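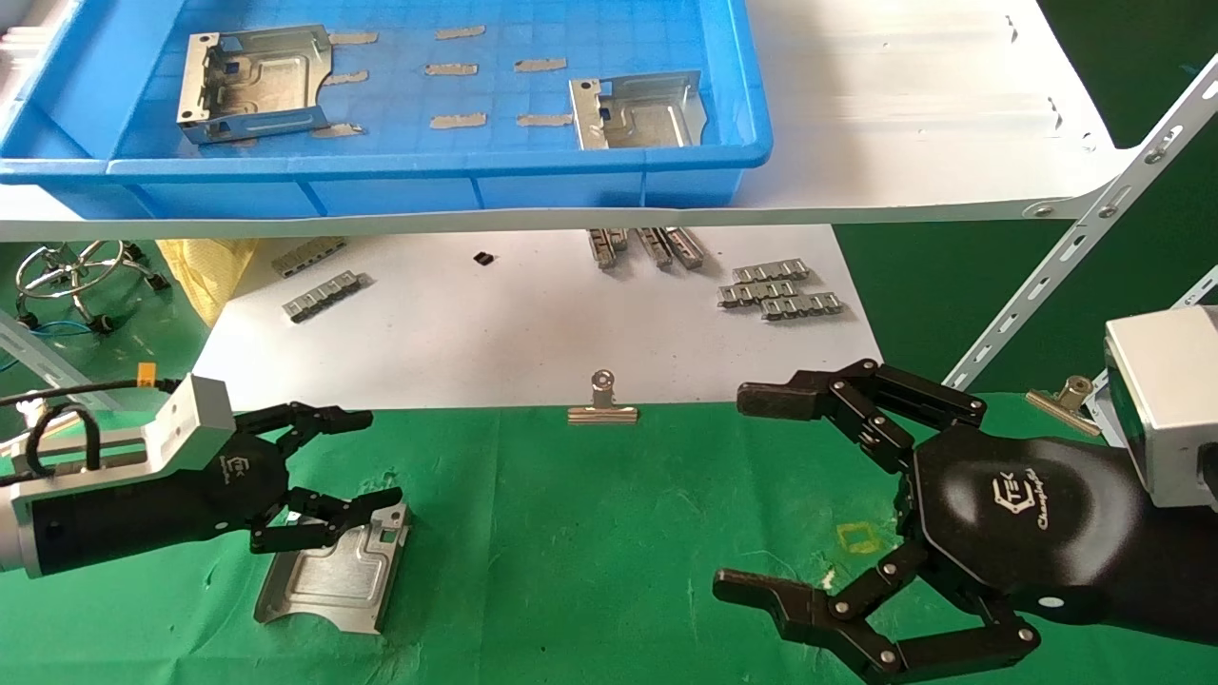

Stock is just money lying down, a reader wrote to me after the first edition, so why give it a whole chapter? Fair question, and I've been arguing with that letter ever since. Money lying down is still money somebody paid out, and until the parts it turned into become something a customer wants, it can't pay the rent.

Search this book Search
Reading time: 2 min

Chapter Two
Waiting: What Happens to Parts Between Jobs

I learned this subject badly, in my first job, at a firm called Koutsoukos on the edge of Bevcombe. We made housings and fittings for other people's equipment. My task was to walk the shop every October and write down everything that had been started and hadn't been finished. I had a clipboard and a very poor pencil. I thought I'd be done by lunch.

I wasn't done by lunch. I found 338 open jobs on the books, and for almost 80 of them I couldn't say where the pieces were. Some were on shelves. Some were in a cupboard behind the paint room, under a coat. Everyone was working hard, the machines were running — and the orders were late anyway.

What puzzled me then is what this chapter is about. If you follow a single bracket through a shop like that one, you'll find that the cutting is quick and the bending is quicker. The rest of its life is spent in line. It waits for a machine, then for an inspector, then for the screw that was supposed to come with it from our other site at Skotside (the screws were always at Skotside). We call a part in this condition work in progress, a phrase I've never liked, given how little progress it's making.

Why does the line form? The easy answer is that somebody is slow, and new managers reach for it every time. I certainly did! But look at how the work is let in. At Koutsoukos we cut in batches of 100, whatever the customer had ordered, on the grounds that setting up the press was a nuisance. So the first piece in every batch sat and waited for the last one, and then the whole batch arrived at the next bench together and blocked whatever was behind it.

We'll start with the size of the batch. Then we'll look at the line itself and how its length is tied to the time a part spends standing in it. You'll need a little algebra, nothing worse than what you met in Chapter One. The Etora exercises at the back of the chapter use a made-to-order lamp shop, and I'd suggest doing the first of them with real coins on a real table before you touch a spreadsheet.

Before you read on, think of a place where you've recently waited — a pharmacy, a repair shop, a school office. Write down how long you were there and how much of that time anyone spent on you. Keep the note. We'll need it when we get to flow.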